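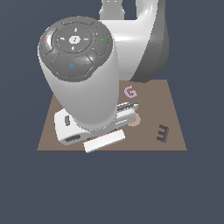
Darragh Coughlan said the revised water rates in Zemley would be easier to follow if the fixed charge and the usage charge were printed on separate lines of the bill. He made the request in written remarks filed with the Zemley Water District before its vote on the 2020 rate schedule.

The district approved the schedule on 2019-12-20. It takes effect with the first billing cycle in January and applies to all metered residential and small commercial accounts. Industrial accounts on the Sundell main are billed under a separate agreement and are not affected.

Under the new schedule, the single flat rate is replaced by a two-tier structure. The first tier covers use up to 9 units per billing period, with one unit equal to 100 cubic feet. Use above that level is billed at the second-tier rate. The fixed monthly charge is set by meter size, as before, and stays the same for the two smallest sizes. The district's rate study found that most single-family accounts would remain in the first tier during the winter and move into the second tier in July and August, when lawn watering raises demand.

Revenue from the second tier is assigned to pipe replacement. The first project on the list is the cast iron line under Benítez Avenue, where the district logged repeated joint leaks over the past two winters. Crews will replace 347 feet of pipe between the pump house and the Iltora Street valve vault. The existing line is six inches in diameter. The new line will be eight-inch ductile iron with restrained joints at both bends.

The work will also move 273 service connections from the old line and its side branches to the new main. Each transfer requires a shutoff of up to four hours. Notices will be hung on doors two days in advance and will list the start time, the expected end time and a number to call if service has not come back. Customers should run a cold tap for five minutes after service returns, starting with the tap nearest the meter. Water that looks cloudy at first usually contains trapped air and clears on standing. Water that remains discolored should be reported.

Pressure on the upper end of Benítez Avenue has been a separate complaint. The district's engineering memo attributes the low readings to scale inside the old pipe and to a partly closed valve at Iltora Street that could not be fully opened during the last inspection. The valve will be replaced under the same contract. The memo does not predict a final pressure figure and calls for new readings at four hydrants once the line is in service.

Written remarks on the schedule were accepted for 30 days. Most concerned the tier limit, which several customers with large households asked the district to raise. The limit was left unchanged, but households of six or more may apply for an added allowance of two units per billing period. Applications require proof of occupancy and must be renewed each year.

The bill layout requested by Coughlan was not part of the vote. Staff said the current billing software can print the two charges separately and that a sample bill would be prepared for review in January. Late fees remain at 10 percent of the unpaid balance, applied once per billing period. The full schedule, the rate study and the engineering memo are available at the district office on Sundell Road.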